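首页 > 期刊 > 当期目录 > 全文 检索 投稿 订阅

4 案例分析:区域零售企业的数字化组织嵌入

4.1 案例选择与资料来源

本节考察Cluvton公司在三个财务年度内将数字化职能由独立部门并入业务线的过程。Cluvton以家居用品与包装食品的区域零售为主业,采用门店与线上并行的渠道结构。选择该企业基于两点考虑:其一,企业先后实行过两种组织安排,便于在同一主体内部进行前后比较;其二,两次调整均保留了较完整的会议纪要与预算文件,研究者可以追溯决策的形成路径。

资料由三类构成。第一类为内部文件,包括预算申请书、项目立项表与季度复盘记录,经筛选后保留400份。第二类为半结构化访谈,受访者覆盖总部职能、区域运营与门店三个层级,每次访谈时长为60分钟,全部录音并逐字转写。第三类为系统日志,取自企业所用的商品信息平台Mileo,记录了商品条目的创建、修改、审批与下架操作。三类资料分别编码,编码规则在前两轮试编码后固定,此后不再增补一级类目。

访谈转写稿由两名编码者独立处理。对于归类不一致的语句,先由双方讨论,仍无法达成一致的,归入“其他”并在附录中列示。系统日志不做人工编码,仅按操作类型、操作者所属部门与时间戳进行汇总。

4.2 第一阶段:独立的数字化部门

在第一阶段,Cluvton设有独立的数字化部门,负责人直接向总经理汇报,预算单列。该部门拟定了独立的数字化战略文本,与公司经营计划分别审批。文本的修订周期为一年,经营计划的修订周期为一个季度,两者在时间上并不同步。

内部文件显示,这一安排带来了三个可观察的后果。首先,项目立项以技术模块为单位,例如会员系统、商品信息系统与配送调度系统,各模块均有单独的验收标准,而验收标准中没有经营指标。其次,业务部门以“需求方”身份参与,需求提交后通常不再介入设计,直至验收阶段才重新出现。再次,跨模块问题缺乏明确的承担者。商品图片与商品条目不一致即属此类:图片由线上团队上传,条目由采购部门维护,两者分属不同模块,差错在复盘记录中多次出现,但始终未被列为任何一方的考核内容。

一位区域运营经理在访谈中这样描述当时的状况:“系统上线的时候我们去培训,培训完了就回来照老办法做。表格还是发邮件。”编码结果表明,类似表述集中于区域与门店两级,总部职能部门的受访者则较多提及进度与预算执行情况。层级之间的差异说明,部门对自身成效的评价主要依据交付,而使用端的评价依据的是日常作业是否改变。

需要指出,独立部门的设置在初期具有一定的合理性。Cluvton在此之前没有成体系的商品主数据,供应商编码存在重复,计量单位也不统一。集中的团队能够在较短时间内完成清理与迁移,若交由各业务线分别处理,标准很可能再次分化。问题出现在清理完成之后:部门的职责没有随任务变化而调整,建设期的组织形式被延续到了运行期。

4.3 第二阶段:职能并入业务线

第二阶段始于一次预算评审。Wallner与Fankhauser在为该企业撰写的内部评估中提出,数字化支出应当进入各业务线的损益核算,由业务负责人承担结果(Damian Wallner、Luzius Fankhauser,未公开报告)。管理层采纳了其中的主要建议,取消单列的数字化战略文本,将相关目标写入各业务线的年度经营计划。原部门的50名员工中,多数转入采购、运营与会员三条业务线,少数留在总部,负责架构与数据标准。

调整后的治理结构包含两个层次。业务线层面设产品负责人,对本线的系统功能与经营指标同时负责;总部层面保留一个小规模的架构组,对接口、编码与权限规则拥有否决权,但不参与功能排序。两个层次之间的分歧由经营例会裁定。会议纪要显示,例会处理的分歧多与资源排期有关,涉及标准本身的较少。

系统日志为上述变化提供了侧面印证。第一阶段末,商品条目的修改操作主要来自数字化部门账号;并入之后,采购与运营账号成为主要的操作来源,审批节点由四级减为两级。日志同时显示,修改操作在季度末的集中程度有所下降,分布趋于均匀。本研究对此持谨慎态度:操作来源的变化反映了职责归属的转移,但不能直接等同于数据质量的提高,后者需要另行测量。

并入过程并非没有成本。调整后的两个季度内,两条业务线分别采购了功能相近的报表工具,架构组在事后才获知。部分技术人员在访谈中表示,转入业务线后缺少同专业的交流,技术评审的频率降低。企业随后恢复了每月一次的跨线技术评审,并要求工具采购事先报架构组备案。

4.4 供应商协同中的条目管理

为进一步观察职责归属对日常作业的影响,本研究抽取了供应商协同环节进行分析。该环节涉及两家主要供应商:Barbosa提供散装及小包装食品,Likex提供纸制包装耗材。两家供应商的条目在Mileo中共计1,102条,是平台内修改较为频繁的部分。

第一阶段中,供应商通过邮件提交规格变更,由数字化部门代为录入,采购部门不在流程之内。变更从提交到生效的时间取决于录入队列,而队列按到达先后排列,不区分变更的性质。价格变更与文字更正因此占用相同的等待时间。第二阶段改为供应商在平台直接提交,采购部门审批,架构组仅对字段格式进行自动校验。提交、审批与生效三个时间戳由此得以完整保留,也使本研究能够区分等待时间与处理时间。
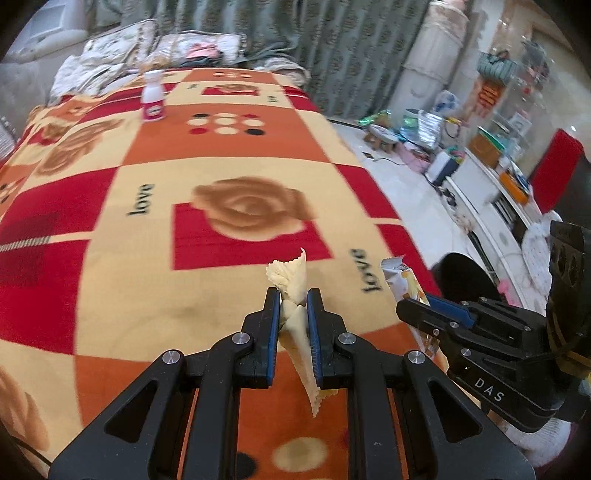 图3 包装类条目的属性描述

包装类条目的难点在于属性字段的粒度。规格、克重等数值字段可以由系统校验,外观字段则依赖文字描述与图片,不同供应商的用语差别较大。字段过粗,检索时无法区分相近条目;字段过细,录入者倾向于留空或填写默认值。Cluvton的做法是将外观拆为颜色、边缘与状态三个字段,各自采用受控词表。以图3中被夹住的纸质包装为例,颜色记为“米色”,边缘记为“锯齿形”,状态记为“揉皱、扭转”,其余信息不进入外观字段。受访的采购人员认为,三字段方案在录入负担与检索效果之间较为可行,但对于印有复杂图案的包装,仍需借助备注。备注字段不受词表约束,其内容目前不参与检索。

两家供应商对新流程的适应程度不同。Barbosa设有专职的主数据人员,切换后较快转为平台提交;Likex由销售人员兼管条目,在切换后的一段时间内仍以邮件为主,由采购部门代录。这种差别提示,职责并入业务线之后,部分录入工作实际上转移到了采购部门,其工时并未计入数字化支出。若仅以预算科目衡量调整的成效,该部分成本会被忽略。

4.5 讨论

案例显示,独立的数字化战略与经营计划在周期、指标与责任主体三个方面存在错位,将前者并入后者能够缓解责任主体的错位,但对周期与指标的影响取决于后续制度。Cluvton在并入时同步调整了计划周期,指标体系则滞后了两个季度,期间各业务线沿用原有考核口径。访谈中关于“目标不清”的表述主要出现在这一时段。

架构组的角色值得单独讨论。其否决权限定于接口、编码与权限规则,范围较窄,却是避免条目标准再次分化的主要机制。报表工具重复采购一事发生在否决权范围之外,说明范围的划定需要结合采购流程,仅从技术对象出发并不充分。

本节的局限有二。其一,资料来自单一企业,两个阶段之间还存在门店扩张等同期变化,无法完全排除其影响。其二,系统日志仅覆盖商品信息平台,会员与配送系统的操作记录因保存期限较短而未能取得。第5节将在问卷数据的基础上,对职责归属与使用深度之间的关系作进一步检验。

相关文章
零售企业主数据治理的组织条件
预算归属与信息系统使用深度:一项纵向研究
受控词表在商品属性管理中的应用
区域连锁企业的供应商协同平台比较
数字化部门的设立、调整与撤并

上一篇 | 下一篇 | 返回目录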